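# Hand-held grippers (Pustthorpe wiki, hardware pages)

A hand-held gripper is what you get when you take the gripping end off a robot arm and give it to a person instead. You hold it, you squeeze, the fingers close, and a camera on the tool watches the whole thing. I've been keeping this page going since January, mostly so that I stop answering the same questions in the workshop at Hultonbridge, so forgive me if it wanders off into my own opinions (it will).

## Why bother with one

An arm is heavy, slow to set up and miserable to carry upstairs. A hand-held tool goes in a rucksack. You can record 133 goes at a task in an afternoon, then hand the lot to whoever is training the arm. The catch is that your wrist is far cleverer than the arm's wrist, and you'll happily twist into positions the arm can't reach. I did this constantly in my first month and had to throw most of it away!

## The ones I've tried

**Zaltari.** Two fingers, light, lovely trigger. The pads are a bit slick for my taste and it lets go of anything silky unless you really squeeze. Still the one I'd hand to a beginner, as it's very hard to hold it wrongly.

**Samuel.** Our own build, named before I got here and I've never had a straight answer as to why. It's heavier than the Zaltari and the trigger has a dead spot near the start of its travel, but it grips like anything. We had it open and shut on the bench for almost 3000 cycles before a pin needed replacing.

**Linkage types in general.** Fingers on angled linkages swing as they close, so the tips move forward or back a little as well as inwards. Sliding fingers don't do that. On a hard box you'd barely notice, but with cloth on a flat surface it matters a lot, and I'd always practise the closing height a few times before recording anything.

## Pads

People fuss over motors and forget the pads. Rubber is my favourite for fabric, foam is kinder to fruit and paper cups, and bare plastic is good for very little. Whatever you use, wipe them before a session. Fluff builds up quickly and the grip changes without you noticing.

## Bedding and folded clothes

Soft things are the best test I know for comparing two grippers. A mug is a mug, but a folded towel sags, slides and takes its neighbour with it. I like a stack of mixed fabrics with the steps between layers left showing, so the fingers have an edge to go for.

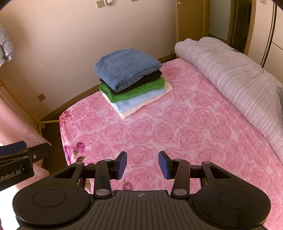 Start with the top piece and work down, and don't tidy the stack between goes, as the mess is useful. Fluffy towels are easy. Thin cotton is where the Zaltari starts to struggle and Samuel earns its keep. Knitwear can go either way: a chunky knit gives the pads plenty to bite on, but it stretches as you lift and you end up higher than you meant to be.

Patterned bedding is worth including too. I used plain sheets for ages and then wondered why the trained arm got so confused by flowers.

## Settings I use

- Camera tilt: 9 degrees down from straight ahead
- Goes per fabric before swapping tools: 4
- Lens cleaned at every swap

The tilt is a matter of taste. Go much steeper and you lose the far side of the bed, which makes it hard to work out later where the tool was in the room.

## Still to write

Battery life, left-handed use, and a proper section on the trigger dead spot once I've tried the softer spring.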